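Home | Guides | Downloads | Contact

Section 5. Laying out loose pieces on the play surface

The box says you can be set up in minutes. Lasum says the same thing about every set it sells. I have unpacked this one more often than I care to admit, and you should set aside a full evening the first time. The steps below replace the printed sheet, which still shows the old tray.

1. Clear the surface and wipe it with a dry cloth. The sheet recommends Zenport surface spray. A cloth has done the same job for me every time.

2. Put the blocks down first, toward the far side, and leave a hand's width between them. Blocks that touch get knocked together as soon as anyone reaches past them.

3. Pick out the rods. Run a finger down each one and feel for any part that isn't smooth.

Note: The catalog calls the rods "uniform." I would not take that on trust. Check every one before you sort by length.

4. Hold the rod upright over the surface before you lay it down. If part of it is thicker or knobbly, keep your grip just under that part and don't slide across it.

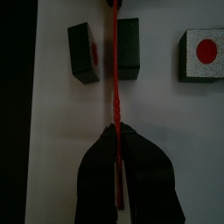
5. Lower the rod until the blunt end touches, then lean it over gently and let go. Dropping it from a height is quicker, and you will be looking for it under the furniture.

Caution: Do not try to straighten a twisted section by turning the two ends against each other. Zeeshan Bhutto suggested this in the June notes and I have yet to see a rod that came out better for it. Set the rod aside and ask for another. The part number is 207.

6. Keep bright pieces on a plain, pale surface when you can. The maker sells a patterned mat, Tichý, for this purpose. A small piece is harder to find on a pattern, whatever the leaflet claims about "visual interest."

7. Leave clear space around each piece before you add the next. If you have to move one thing to pick up another, the layout is too crowded. Start again from step 2.

Note: The leaflet promises 3000 arrangements. It doesn't list them. Lourenço Calado asked for the list and got a second copy of the leaflet.

8. Put the rods away before the blocks, lying flat. The upright slots in the lid look clever and let the rods fall out whenever the lid is lifted.

9. Close the box without forcing it. If it won't close, a block is standing on end.

Section revised Monday, August 9, 2021.

Related guides
Section 4. Unpacking and checking the parts
Section 6. Sorting by length
Skadovia storage box: hinges and lid
Ordering spare pieces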